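The tyranny of the second drawer

Every Australian kitchen has one. The top drawer is for cutlery and company. The second drawer is where the tongs live, in a state of permanent near-deployment, along with a melon baller, a takeaway menu for a shop that has been a nail salon for years, and the thing that came with the blender.

Damian Baumgartner has spent 15 years being let into other people's kitchens to sort this out. He runs a small business called Lightfoot from the front room of his house in Marnell, and by his own reckoning he has emptied some 600 second drawers onto some 600 benchtops. The record for a single drawer is 59 items, nine of them peelers.

"They always apologise to me," he says. "Then they tell me which peeler is the good one."

There is always a good one. It is usually orange, slightly bent, and older than the marriage. The other eight were bought to replace it and sit underneath like understudies. Baumgartner used to suggest throwing them out. He stopped after a woman in Trernell followed him to the wheelie bin and took back three.

His method now is gentler. Everything goes in a tub in the laundry, and whatever you fetch out by the end of March has earned its place. The rest goes to the op shop, which already has plenty of melon ballers and is too polite to say so.

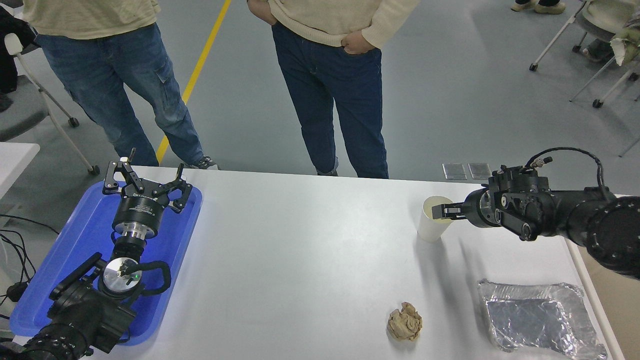 I tried it at home. The tub lasted four days, at which point my husband needed the garlic press, then the other garlic press, and then wanted to know why we were keeping our belongings next to the dryer. The drawer refilled with no help from me. A corn holder appeared. We do not eat corn.

Baumgartner was kind about this on the phone. His own second drawer, he admitted after some coaxing, no longer opens the whole way — there's a potato masher in there, standing up — and he gets the tongs out with a butter knife.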